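Search this site Enter keywords Go

Records Office Misses Deadline on Surveillance Contract

Sindham has released 1,846 of the 3,000 pages requested on its Itilix phone-tracking contract. The remainder is withheld under a security exemption – the same one rejected on appeal in the Flemby case.
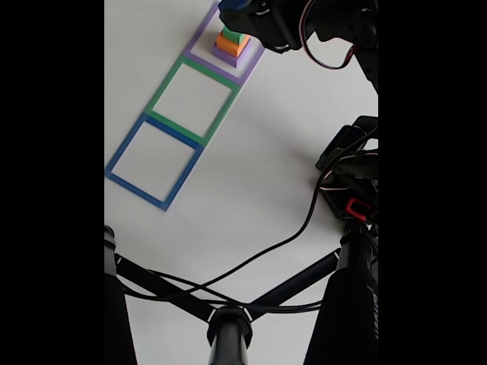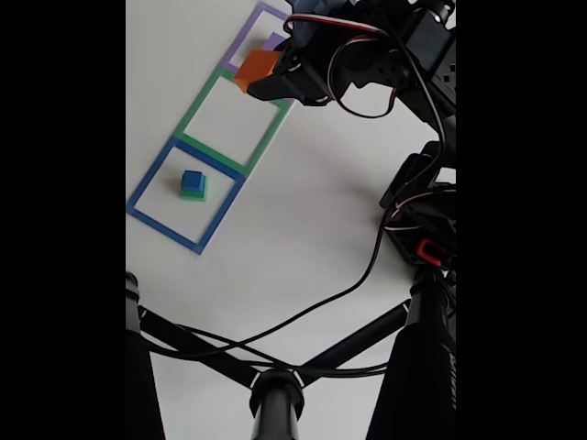 Colored blocks and square outlines on a white tabletop.

The contract ran for six years without a public vote. A new appeal was filed in June and asks for an itemized list of withheld pages.

Last updated: 7:00 a.m.

Related items
Flemby Ruling: Full Text
Isah Wiretap Bill Stalls
Who Audits Itilix?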